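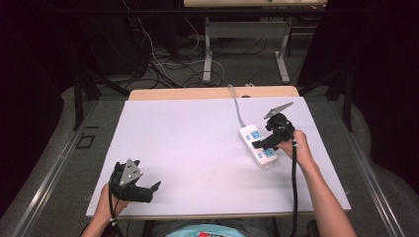 How to sort out a desk power strip (and the desk while you're at it)

Updated 5th July

Quick one this, I've been asked twice since February and I'm fed up of typing it into emails. You need a cloth, a few reusable cable ties, a bit of masking tape and a pen. Allow 60 minutes if the desk is bad. Mine was bad.

Before you start

Save your work, shut things down, then switch off at the wall and pull the plug. At the wall, not just the switch on the strip. Let anything with a fan wind down first.

1. Label the plugs

Do it now, while they're still in. Small flag of masking tape near each plug, write what it's for. Lamp, screen, charger. I skipped this once and spent ages following black cables under a desk on my hands and knees.

2. Everything out

Unplug the lot and put the strip up on the table where you can see it. Don't work on the floor if you can help it. Look for:

Cracks in the casing
Brown marks near the sockets
A lead that's nicked, squashed or pulling out at the end
Sockets that grip badly, plug flops about

Any of those and it goes to recycling. Don't tape it up. A new one is cheap.

3. Clean it

Dry cloth only, no spray. Soft brush for dust round the sockets. If the lead is sticky use a barely damp cloth and leave it to dry right through before it goes anywhere near the wall.

4. Clear the top

Everything off. Pens, mugs, the lot — a half cleared desk is half a job and you will only put the mugs back. Wipe with warm water and a drop of washing up liquid, then a dry cloth.
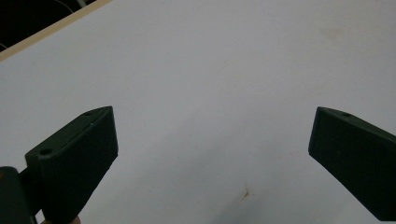

Work from the back edge towards you, so the crumbs end up in your hand and not down behind. White tops show every streak so go over it twice. Ink marks usualy come off with a damp melamine sponge, but go gently.

5. Decide where the strip lives

Measure from the strip to the wall socket and add some slack. Under the back of the desk is neatest, clipped or in a tray. The Grinda tray I use is 58 cm long and takes a short strip plus one fat charger. Bakker do a longer one, not tried it.

Never run the lead under a rug or carpet. Never plug one strip into another.

6. Plug back in

Biggest plugs at the ends so they dont block the rest. Heaters and kettles go straight into the wall, always. Tie up spare cable in loose loops, not tight coils.

Switch on at the wall last and check each thing works. Leave the labels on, you'll want them next time.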